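Plaltgate Landing Records -- README

Version 2, Apr 3, 2023
Maintained by Fredy Alvarado for the Londoño net-makers' and small-boat group

What is in here

Landing records from small boats working the lake off Plaltgate, typed up from paper slips. One row is one boat coming back to the beach with something to sell, or with nothing to sell, which happens more than the skippers like to admit. The slips were filled in by whoever was standing nearest the scale. You will be able to tell.

Version 1 had the same slips but dates in three formats and a column called "misc2". If you still have a copy, please delete it. If you published something with it, write to me and we can be sad together.

Files

landings.csv -- the main table, one row per landing
boats.csv -- boat code, hull length, paddle or engine, home beach
gear.csv -- gear codes and what they mean
beaches.csv -- the 6 landing beaches, with their local names and the names on the government map
notes.txt -- remarks from the backs of slips, kept word for word apart from people's names

Columns in landings.csv

slip_id: printed number from the top corner of the slip. Two pads went to the printer with the same numbers, so the second pad has a "b" on the end.

boat: code from boats.csv. Code 17 is a boat that was sold, renamed, sold back and renamed again. It is one boat. Please don't count it as a fleet.

beach: where the fish came ashore, not where they were caught. Asking a skipper where he caught them gets you an arm waved at the water.

gear: see gear.csv. Mesh size is as reported. Nets shrink, nets stretch, and nets under the legal size have a way of being reported as exactly the legal size.

crew: people aboard, including the owner if he went, which he will tell you he always does.

kg_total: weight of the whole catch. Baskets were weighed full and the basket taken off afterward, at least at the beaches where somebody had weighed a basket.

kg_kept: what went home for supper before the buyer came. Blank means not asked. Zero means asked and denied.

price: paid per kilo, in local currency, with no adjustment for inflation or for the buyer being the skipper's brother-in-law.

How the slips were handled

Slips came in from the beaches in rice sacks. They were flattened, sorted by beach, and typed in by two people working separately. Where the two versions disagreed, a third person looked at the slip and picked one. Where the third person came up with a new answer, the cell was left blank and we all went for tea.

Smudged weights are blank, with "smudge" in the flag column. Slips with fish scales stuck over the number are also flagged "smudge". I did start a separate flag for scales but gave it up when I saw how it looked in a bar chart.

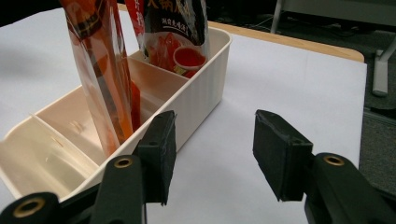 Known problems

1. Closed season. There are landings dated inside it. Some are wrong dates. Some are not. I have left them all in and have no plans to find out which are which.

2. January is thin. The wind was bad and the person with the key to the scale at the northern beach had gone to a wedding. A drop in landings that month tells you as much about the wedding as about the fish.

3. Round numbers. The scale reads in half kilos, yet 20 is by far the most popular weight on the lake. Be careful with anything that depends on small differences.

4. Species. Local names cover more than one species and some species have more than one local name. We kept the names as written. A lookup table exists on my laptop and is not fit to be seen.

Using it

The table opens in any spreadsheet program. Tell it that slip_id is text or it will eat the leading zeros. The cleaning scripts are in a folder called Cosine, named by a former colleague who was proud of one line of trigonometry in it. That line has been removed. The folder name is in too many paths to change.

The dashboard at Dondeo reads from version 1 and has not been updated. I know. Please stop telling me.

Privacy

Skippers and crew are not named. On a small beach a boat's length, gear and home sand are as good as a name, so please don't publish single boats, and please don't go asking who boat 17 is. Everyone there knows, and they will tell you at length.

License

Free to use and share with credit to the Londoño group. If you make money from it, the group needs net twine.

Contact

Corrections to Fredy Alvarado, with the slip_id. "The numbers look low" is not a correction -- the skippers have been saying so for years.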